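How a Robot Learns to Tidy a Bedroom
A Robot Club explainer for readers aged 9 to 12
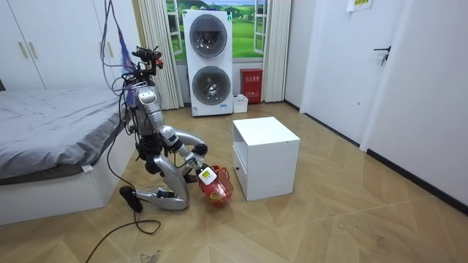 The Vademier Robot Club has one project each school year. In this year's project, students teach a humanoid robot to do small household jobs. A humanoid is a robot shaped something like a person, with a head, a body, arms and legs. The first job on the list is called Basket Pickup. The robot has to get down to floor level, take hold of a basket and keep it steady. The red mesh basket is held by a black gripper, the part that does the work of a hand, while the robot kneels in front of a white bedside cabinet. Kneeling is a large part of the job, and the club spent most of October on it.

Why kneeling is hard

Stand up and lean forward slowly. At some point your toes press into the floor and you want to take a step. Your body has noticed that your center of mass has moved too far forward. The center of mass is the point where your weight balances.

A robot has the same problem. If its center of mass goes past the parts that touch the floor, it tips over. When it kneels, a knee and a foot can both touch the floor, and the area between the contact points is called the support area. The robot's computer checks where the center of mass is 100 times every second. If the point gets close to the border of the support area, the computer moves a joint to bring it back.

Reaching out makes this harder. An arm has weight, and so does a basket. When the arm goes forward, the rest of the body must shift a little to make up for it.

Sensors

A sensor is a part that measures something. The head of the robot carries a group of them. The club uses sensors for three kinds of measuring:

Distance: how far away the floor, the furniture and the basket are.
Tilt: how much the body is leaning, and in which direction.
Joint angle: how far each elbow, knee or hip is bent.

The readings are only numbers. A program has to turn them into something useful, such as "the handle is in front of the gripper and a little to the left."

Learning from examples

There are two common ways to tell a robot what to do. The first is to write every step as an instruction. This works well in a factory, where each part arrives in the same place every time. It works badly in a bedroom, where a basket can be anywhere.

The second way is to give the robot examples. A student guides the robot through the job, and the computer records every sensor reading and every movement. One full recording is called a demonstration. The club's program, Rudberg, compares the demonstrations and looks for patterns. After enough of them, it can work out a movement for a basket position it has not met before.

Rudberg was first trained on 166 demonstrations. It could find the basket but often closed the gripper too early. The club then raised the number to 800, with the basket placed at different distances and turned to different angles. Closing too early became rare. The demonstrations took 13 weeks to record.

Why a basket?

A solid box has flat sides that are easy to measure. Mesh is full of holes, and some distance readings go straight through to whatever is behind it. Rudberg has to ignore those readings. Farzad Bahrami, who leads the sensor team, had his group plot the readings on graph paper before they wrote any code. The basket readings made two clumps, one for the mesh and one for the floor behind it.

Who does what

The club is divided into teams. The motion team works on balance and joints. The sensor team works on measuring. The data team names the recordings, sorts them and removes the bad ones – a demonstration in which the basket was dropped is kept, but in a separate folder. Farhad Ghorbani is the club's teacher and checks the safety list before the motors are switched on.

Try it at home

You need a small basket or bowl, a scarf and a partner.

1. Put the basket on the floor and kneel in front of it.
2. Cover your eyes with the scarf.
3. Your partner gives commands using only these words: forward, back, left, right, up, down, close.
4. Try to pick up the basket.
5. Move the basket and try again.

Write down how many commands each try took. Then swap places.

Words to know

Center of mass: the point where an object's weight balances.
Demonstration: one recorded example of a job.
Gripper: the part of a robot that holds things.
Support area: the area between the points where a robot touches the floor.

Next in this series: opening a drawer.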